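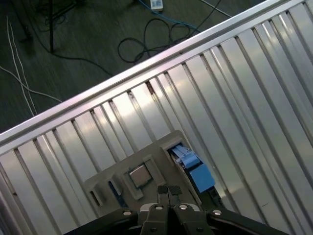 Lahtinen Slatted Bench Deck, aluminum
Stock code 367

Bench deck for electronics assembly, fixture mounting and light test work. The working surface is built from parallel aluminum slats with a narrow groove between each pair, closed along the side by a smooth top rail. Boards, trays and small fixtures can be set directly on the slats or clamped through the grooves.

Supplied by Trukex from the Clistarham warehouse. Legs, feet and fixtures are sold separately.

Surface
The slats are left in natural silver and are not painted or coated. Bare aluminum is reflective. Under overhead lighting the slats and the rail will show bright streaks, and this should be considered where inspection is done by eye or by camera. A matte film can be ordered for the rail only. We do not recommend film on the slats - it lifts at the groove edges and collects debris.

Mounting fixtures
Grooves accept the Lahtinen sliding nut, sold in bags of 50. Nuts can be dropped in at any point along the groove and do not need to be fed from the end. Four nuts are enough for most component boards. Tighten by hand first, check that the board sits flat, then finish with the key supplied.

Plastic boards with raised ridges and recessed compartments may be placed on the deck without fasteners for handling small parts. Where a part is seated in a raised square frame, or a latch has to be pressed or released, fasten the board. An unfastened board will creep along the slats under repeated side load. Creep is greatest in the direction of the slats.

Small parts
Screws and bare components dropped on the deck will settle in the grooves. Use the brush in the accessory kit to move them toward the open end. Do not use a metal pick.

Cables
The deck has no built-in cable channel. Power strips and cable coils are normally left on the floor next to the bench, with leads brought up over the rail. Allow slack at the rail so that a lead is not pulled when the deck is repositioned. The Elimmont cable clip fits the underside of the rail and holds 2 thin leads or one thick one. Clips are also available for stand legs.

Grounding
Connect the deck to the bench ground before working with static-sensitive components. The ground stud is under the rail. A plastic board on top of the deck isolates the part from it, so a grounded deck does not replace a wrist strap.

Cleaning
Vacuum the grooves, then wipe along the slats with a lint-free cloth. Isopropyl alcohol is suitable. Avoid strongly alkaline cleaners, which dull bare aluminum.

Ordering
Decks are cut to order. State length, width and slat direction relative to the rail. Cut ends are deburred and capped. Orders received by noon on Thursday go into the following week's cutting list.

Drawings and load data: Fergus Galbraith, technical desk
Quotes and returns: Cameron Dalgleish, Clistarham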